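I started writing about machines and housework in June, mostly because I wanted to stop doing any. My view has not changed much. A washing machine is a good robot because the clothes come to it. Anything that has to go and fetch is still poor.

Reiko Nagano and I argued this over lunch. She gives it seven years before an arm can clear up a room without help. I said 18. Picking up a tray sounds like nothing, but you need both sides at once and the same lift on each, or whatever is in it ends up on the floor.

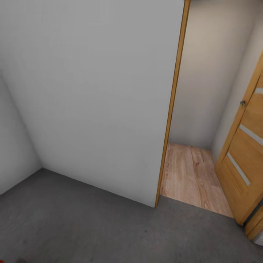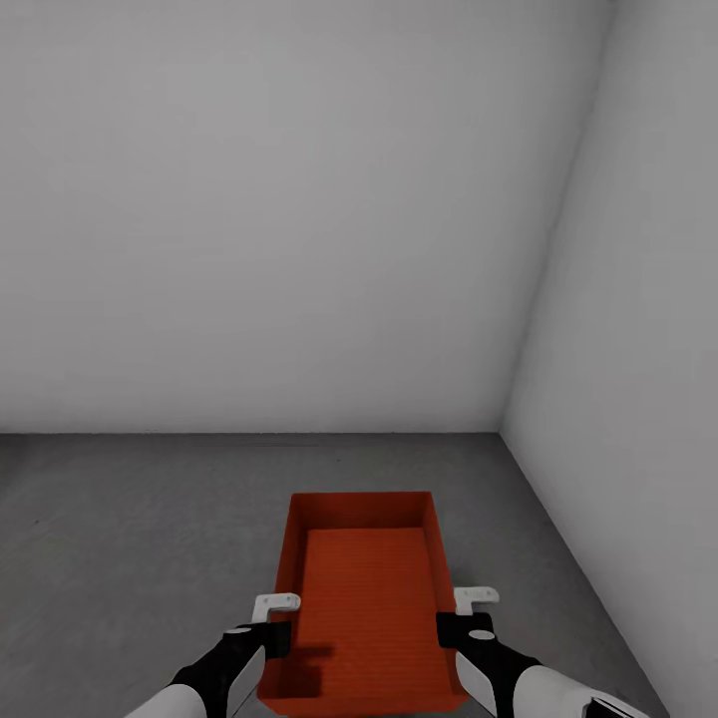
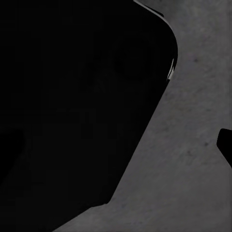
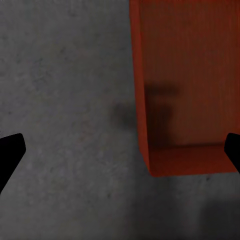

Pictures: computer simulation, courtesy of Hosoda

A simulated tray costs nothing to drop 100 times, so I can see why people begin there. My kitchen is less forgiving. I would pay for one that could carry the recycling out and bring the box back in, and it could take all morning over it. Reiko wants hers to do the ironing first.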